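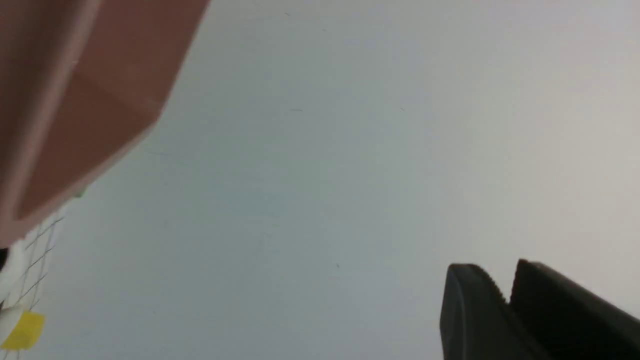

HOME & WORKROOM

The Last Ten Minutes

Tineke Postma clears her worktable at the end of every day, and she has done it long enough that she no longer thinks of it as cleaning. The job takes ten minutes. Big things come off first, then small things, then whatever is left on the surface, and the last part is the one she cares about.

"A speck on a pale table is easy to spot," she says. "That's why I went pale. My old table was dark brown and I had no idea what was on it."

Postma makes paper and card models for shop windows in Masbridge. She rents a room above a bakery on Bakker Street, two flights up, with one good window and a sink that runs slow. The table came out of a school in Warnby that was replacing its furniture. She paid $43 for it and another $266 to have it moved and the legs cut down to suit her chair.

On a light gray-white top, a few dark specks and a bit of green show up right away, even next to something as loud as a brick-orange shape with sharp corners. On a busy surface they would disappear until they ended up stuck to a finished piece. Postma has lost work that way. A white model of a town hall went out to a client with a dark fiber glued under the front steps, and she had to drive over on a Saturday and cut it out.

Her method is simple. Anything large gets lifted straight up and put on a shelf. She doesn't slide things, having scratched two tabletops doing it. Knives and rulers go in a drawer. Sheets marked with a grid go flat against the wall, clipped at the top, and have to be wiped before they are hung.

After that she uses a soft brush, working from the far side toward herself and into a dustpan held under the edge. A damp cloth comes next, folded in four, with a fresh side for each pass. She finishes with a dry one. For anything that won't lift, she uses the corner of an old plastic card. She does not use spray cleaner near paper.

Vesela Ivanov shares the room three days a week. She runs a small label called Tosidik that sells folded lampshades, and last year she shipped 2000 of them, most in the months before the holidays. She was slower to take up the habit.

"I used to push everything to one end and start again," Ivanov says. "By October I was working on a space the size of a dinner plate."

The two of them now split the job. Ivanov takes the shelves and the floor, and Postma takes the table. They leave the window blind up until they are done, and in winter they turn on a lamp set low at one side, so that crumbs and trimmings throw a small shadow. Overhead light hides them.

Some marks stay. Postma keeps a pencil eraser for the gray ones and leaves the pen dots alone after rubbing a dull patch into the top trying to get rid of one. She has thought about covering the whole table with a new sheet and decided against it. The seams collect dust, and she likes to be able to wipe clear across.

For readers with a kitchen table that doubles as a desk, she suggests keeping the brush and cloth within reach of the chair. Hers hang from a hook under the tabletop, on the right-hand side, next to the dustpan.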